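ok so I'm giving up on learning languages from apps. short thread

Mererid Ruddock (my old Spanish teacher, hi Mererid!) told me to go for 1000 words in a year. It's September and I'm at 510 in Mandarin. Fine – I'll take it

What works for me is reading dumb stuff. Bus signs in Tredville, menus, the backs of packets. Nine minutes a day and I never get bored

Flashcards though? I had a 255 day streak and couldn't order soup

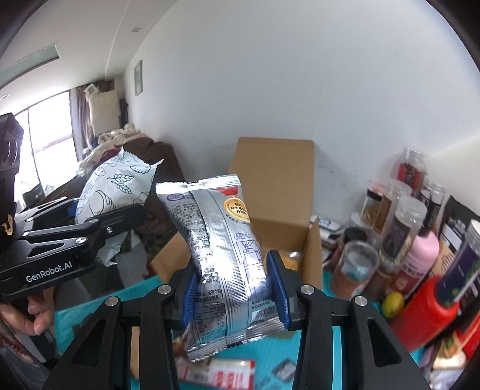
tonight's homework, small print and all. 含有牛奶 = contains milk, got that one with no dictionary!!

anyway send me your boring labels, I want more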